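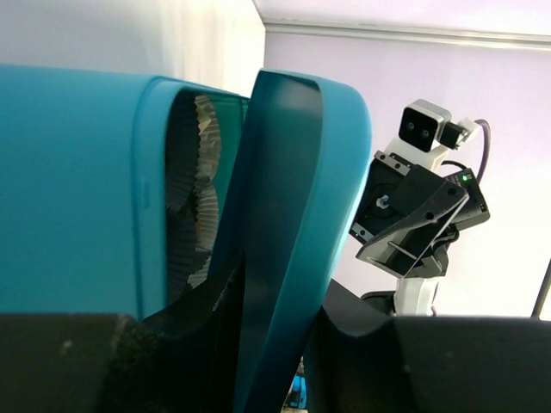
The print quota has to go

Ten dollars. That's what the Nasthorpe library puts on your print account at the start of the semester, and everybody I know has burned through it by week five. Then you stand at the release station, card in hand, line behind you, and the little screen says insufficient balance and you step aside and go find a kiosk. The kiosk is on another floor. It takes cards when it feels like it.

I'm writing this between classes so forgive the mess. But I've been meaning to say it since last fall and the new system made it worse.

Quick recap for anyone who still does everything on a tablet. We used to have plain printers. You sent the job, it came out, you paid at the desk. In August the college switched to Pemon, which is the queue software, and every job now goes to a holding queue until you log in at the machine and let it go. Fine in theory. Less wasted paper, no more strangers' lab reports in the tray. I don't have a problem with holding the job.

What I have a problem with is everything around it. Pemon drops your job after 2 hours. So if you send something from home in the morning, the way the flyer tells you to, and your bus is slow, it's gone. You send it again from your phone. Except the phone page doesn't remember double sided, it resets to single every time, and single costs more. I've paid for that mistake more than once. I will pay for it again, probably this afternoon.

And the money. When a machine jams halfway through, Pemon counts the whole job as printed. You want it back, you fill out a refund form. The form asks for a job number. The job number is in the queue. The queue clears when the job "finishes." See the issue?

I asked at the Roussel Hall help desk and was told, politely, that most students don't use up their quota. OK. But the tech office's own summary from the spring says 3,188 accounts hit zero before finals. It's on their page, second link down, anyone can read it. That is not a handful of people printing posters for thier dorm rooms. It's nursing students who are handed a skills packet and told to bring it on paper. It's the writing sections that still want a hard copy, stapled, at the start of class. I had three of those last year.

That's really my main point and I should have led with it. The college requires paper. Not all the time, but plenty. A class can require it in one line on the syllabus and it costs the instructor nothing and costs me a few bucks a draft. If something is required then it's course material and it should be covered like course material. We don't charge people to log in to the course site.

The usual answer is that free printing gets abused. Sure, some. Somebody will print a whole textbook. So cap it. Give everybody 200 pages a semester, pages and not dollars, so that nobody gets punished for a phone page that forgets its settings. Anything past that you pay. Clivow Community, which is half an hour up the road and does not have more money than us, counts in pages already, and a friend over there didn't even know what her limit was. She'd never hit it.

The other answer is go paperless. I'd love that! Tell the departments. Until the departments agree, telling students to print less is telling us to turn in less.

Some smaller stuff, all of which could be fixed over a break by someone who has the login:

Let jobs sit overnight. A day, even.

Make double sided the default everywhere, phone included.

Put a kiosk on the same floor as the printers. Or let us add money from the same page where we send the job — every parking app on earth can do this.

When a machine is down, have Pemon say so before I walk over there. The one by the east stairs has had the same handwritten sign on it since midterms. It still shows up as ready.

None of it's hard. I work part time in a shop with a receipt printer older than I am and it tells you when it's out of paper.

I get that the tech office is short staffed and that they spent their summer on the wifi, which is better, I'll give them that, I can finally load a page in the basement. But the switch was sold to us as saving students money. The flyer said it in big letters. I kept the flyer. So far it's cost me my ten dollars plus whatever I've fed that kiosk, and I've got a lab report due at four and a balance of thirty cents.

There's a feedback form open on the library site through the end of the month. It's short. Please fill it out, and put your real page count in if you know it, becuase they look at the numbers more than they look at the complaining. Anybody who's got a refund back, write in too and say how you did it. I'd like to know.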